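Las tardes largas del club Tondodine
Un grupo de estudiantes enseña a un robot a recoger la mesa, con mucha paciencia y las dos manos ocupadas
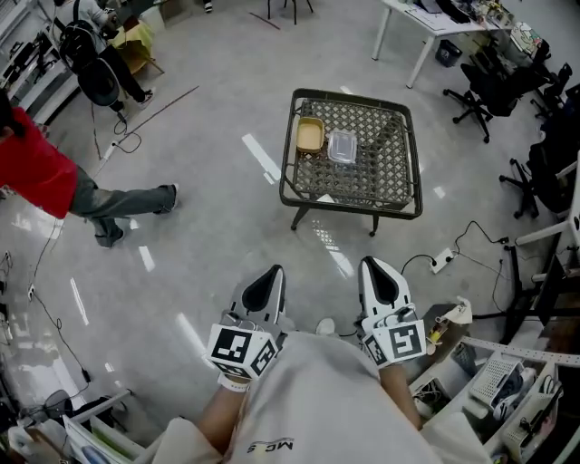
Una pinza en cada mano, frente a la mesa con los recipientes de comida, en el taller del club.

Cuando llegué al taller de Grurndale, en mayo, me ofrecieron café, una silla y, antes de que pudiera sentarme, un par de pinzas blancas. Pesan menos de lo que uno imagina -- y cansan bastante más. Los cubos con dibujos en blanco y negro sirven para seguir cada movimiento, y de esos movimientos aprenderá después el robot que el club prepara para el concurso de Flundholm.

La prueba de este año consiste en despejar una mesa. Parece poca cosa, y yo misma lo pensé, hasta que intenté levantar una tapa con dos dedos rígidos y tardé más de 40 segundos. Los chicos llevan ya 122 repeticiones buenas y les quedan 60 por grabar, que se dice pronto.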